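# Teaching by hand and by remote: the Herkutcombe bench

This page gathers notes and one picture from our demonstration work at Herkutcombe, where people show a robot how to do a job and the recordings are used to train it. The bench is shared between Filden, who look after the arms and the steering gear, and Bakis, who write the training code. Most of the tasks are kitchen or tidying jobs: opening boxes, putting food away, folding cloths, stacking cups.

There are two ways of showing a task. In the first, a person holds the arm itself and moves it through the job while the joints are left slack. We call this hand guiding. In the second, the person sits or stands to one side and steers the arm with a pair of hand controls, and the arm copies them. We call this remote. Both end up as the same sort of file, with the camera view, the joint positions and the opening of the gripper stored together.

A single run is called a demo. A task needs 160 good demos before it goes to training. A demo counts as good if the job was finished, the operator didn't stop halfway to think, and nothing was knocked over that shouldn't have been. Everything else is kept but marked, and Bakis sometimes ask for the marked ones.

## Storage box, with produce

The storage box task has been on the list since November. The box has a hinged lid and a thick carrying handle, and it stands on a dark grey platform beside the white table. The food is artificial. We have used real peppers on other tasks and they go soft under the lights after a few sessions.

The written instruction for the full task is short: open the box, put the food in, close the box. Operators record it in parts as well as in one go. The lid is recorded as its own part, and it takes more practice than the food does. A gripper that holds the lid too low loses it on the swing. One that holds it too tightly drags the whole box.
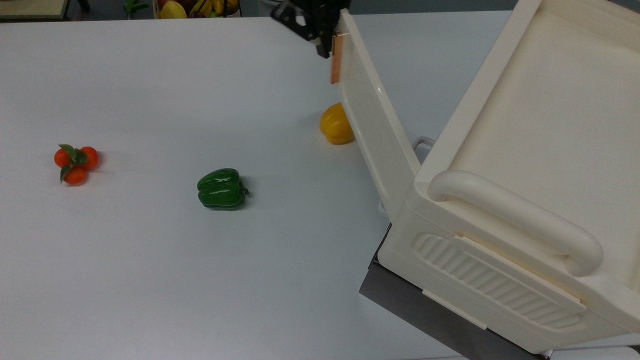 *Gripper on the top edge of the lid. Tomatoes, green pepper and yellow pepper on the table.*

The layout of the food is changed between demos. Operators are asked to leave clear table between the pieces in some runs and to put one close to the box in others, so that the trained arm doesn't learn one fixed set of places. A piece near the foot of the lid is the awkward case. With the lid up, the head camera may see only part of it, and the arm has to come at it from the open side.

Colours are mixed for the same reason. Peppers are useful because two of them can be much the same shape and quite different in colour. The tomato bunch is useful because it isn't one simple shape: it can be picked by a single fruit or across the whole bunch, and operators have been told to pick one way and stay with it for the session.

## Notes from operators

These are copied from the bench book, tidied a little.

**Lid, remote.** Come down from above with the fingers already open to the right width. Close slowly. Wait until the pad sits flat before moving. Then follow the curve of the hinge and don't pull straight up.

**Lid, hand guiding.** Easier to feel the hinge, harder to keep your own arm out of the camera's view. Stand on the far side of the platform. If your sleeve is in the picture, start again.

**Peppers.** Take them across the body, never by the stem. If one rolls, let it stop first. Chasing it makes a bad demo even when you catch it.

**Tomatoes.** The leaves catch on the fingers when letting go. Open wide and lift straight.

**Closing.** Lower the lid most of the way under grip, let go, then press it shut with closed fingers. Do not drop it.

**Between demos.** Arm to rest, lid shut, food moved. Say the demo number aloud for the sound track.

## Sessions and counts

A session is 12 demos. After that the operator swaps out, even if it is going well, as the runs get slower and the hands get heavy. Up to 4 sessions are booked in a day, with the arms checked at the start and again after the midday break.

Across all tasks the bench now has 863 demos marked good. The larger share is remote. Hand guiding was used more at the beginning, before the second set of controls arrived, and it is still how we start a new task, as it shows quickly whether the arm can reach everything. For the storage box, the platform was moved closer to the table after a morning of hand guiding, and the early files were set aside.

Training runs are done by Bakis on their own machines and the results come back as a list of what the arm managed and where it went wrong. For the lid, the usual fault so far is a late close: the fingers arrive at the right place and then wait. We think this comes from operators pausing to check the grip. The advice in the book to close slowly has been kept, but new operators are now shown the difference between slow and stopped.

## Next on the bench

Mercado has asked for a shelf task, with packets moved from a crate to a rack and turned to face forwards. The rack will go where the platform is now, so the storage box needs to be finished first. The instruction sheet is being written and the first hand-guided runs will follow once the reach has been checked.

Operators who want to try the remote controls before their first booked session can use the practice arm. It has the same controls and a spare lid screwed to a board.

Page last changed February 6, 2026.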